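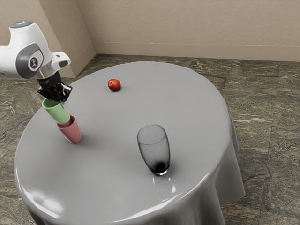
The Night Line

Print | E-mail

The district meter at Vornitmont was installed in a brick chamber on the downhill side of the road, under a cast-iron cover that took two keys to lift. It recorded the flow into the upper village in liters per hour. Its serial number ended in 1419, and that was what the inspector called it in her notebooks.

She had been sent up from the Chisholm office in November with a listening stick, a data logger and a set of drawings that were known to be wrong. The instructions ran to one paragraph. Night flow into the upper village had risen by 400 liters per hour since the spring. She was to find the reason and report it.

The pipe was gray iron as far as the chapel and plastic after that. Iron carries sound well. Plastic does not, and on the plastic sections she had to work from fitting to fitting, setting the stick on each valve spindle and putting her ear to the cup. A leak on iron is a hiss. A leak on plastic is a dull rushing sound that is easily confused with a refrigerator in the house alongside, or with the listener's own blood.

She worked from midnight to four. The lodging house gave her a key to the back door and left soup on the stove with a plate over it. She slept from five until noon and wrote up her figures in the afternoon at the window, with the logger drying on the radiator.

For the first week she closed valves. The method is simple. Each valve isolates a length of main, and if the flow at the meter drops when the valve is shut, the leak is beyond it. She shut the chapel valve at one in the morning and the flow dropped by a small amount that could be accounted for by the houses. She shut the school valve and it dropped by less. She shut the valve at the old dairy and it did not drop at all, although that valve proved to have been closed already, probably for years, and the dairy was being fed from the other side by a pipe that was on none of her drawings.

She drew it in with a pencil and initialed it.
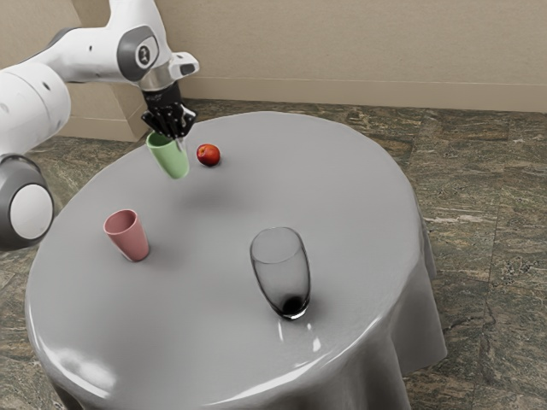
Why was the meter read at night?

Most households draw almost nothing between two and four in the morning, so the flow recorded in those hours is close to the leakage.

In the second week she shut everything. The order was set out on a card, with times, and she walked it in forty minutes with the valve key over her shoulder. When the last valve was down the upper village had no supply. She went back to the chamber, lifted the cover and lay on the road with her flashlight pointed at the dial.

It was still turning. It turned at 400 liters per hour, within the accuracy of the instrument.

There were two explanations. Either a valve was passing, or there was a connection between the meter and the first valve. The distance between them was eleven paces, all of it under the road. She listened at both ends and heard nothing. She opened the valves in reverse order, slowly, to avoid stirring up the sediment, and the village had its water back before anyone was awake to want it.

The retired waterman lived down the valley in Jerkthorpe. He had laid the plastic himself. He looked at her drawings for a long time and moved his cup off them.

"You'll have the trough on there," he said.

"Which trough?"

"Grarno."

She knew the name from the map. Grarno was a farm on the far side of the ridge, without a roof for thirty years. He said the line to it came off just behind the meter, in lead, and that it had been shut off when the family left. There was a tap in the wall of the chamber itself. He showed her with his thumb and finger how large it was.
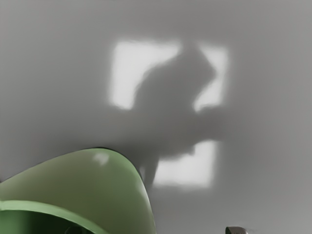
Vol. 2, No. 4 — page 31

She found it that night behind a flap of perished rubber. The handle was clean. All the other brass in the chamber was green, and this had the dull yellow of metal that is handled. It stood a quarter turn open.

She did not close it. She replaced the cover and walked over the ridge by the cart track, which took until three. The farm was where the map put it. Below the yard wall was a stone trough of around 2000 liters, full to the lip, with the overflow running down a channel that had been cut recently and lined with flat stones. The channel went to a row of young trees, staked and tied. She put the flashlight on the ties. They were strips of a blue cloth, knotted the same way each time.

She stood there long enough to get cold. Then she took the dimensions of the trough, the bore of the pipe where it came through the wall, and the rate of discharge, using a measuring jug and her watch. The rate agreed with the meter.

The report form had a box for cause and a box for action taken. In the first she wrote: unrecorded branch, lead, in use. She held the pen over the second box until the lodging house began to move about downstairs, and then went down and asked what time the bus left for Chisholm.

Print | E-mail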